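Home | Essays | Workshop | Letters | About

Leave the Blocks Out

I have a grudge against the toy bin with the lid. You know the one: everything gets swept in at bedtime, the lid goes on, and the blocks vanish until somebody dumps out the whole lot looking for one piece!

My vote is for a board. A big flat wooden one, the butcher-block kind with the long pale strips, set on a table and left there. Put a few colored blocks on it and walk away. I mean a few, too. We own a set of 46 (Bradard, secondhand, a bit chewed) and most of them live in the closet now.

People tell me it looks messy. Sure it does, a little. But a red cylinder standing on nice wood is a cheerful thing to walk past with your coffee, and I've caught grown adults at my house nudging a cube over a few inches while they talk. Give them a lid and they'd never bother.

I'd skip the printed play mats, by the way. Roads and ponds all over them, so every block has to be a car or a duck. Plain maple-looking wood doesn't boss you around.
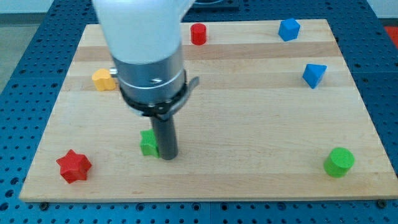

Comments (4)

Usa Luangrath: We did this with an old cutting board from Ongart and the bin hasn't been opened since May.

flurnico_fan: Fine until you step on one in the dark.

Gramps in Skestirmont: Lids forever. Sorry.

tallpines: How big is your board? Mine slides all over the table.

Contact | © Leave It Out Essays | Back to top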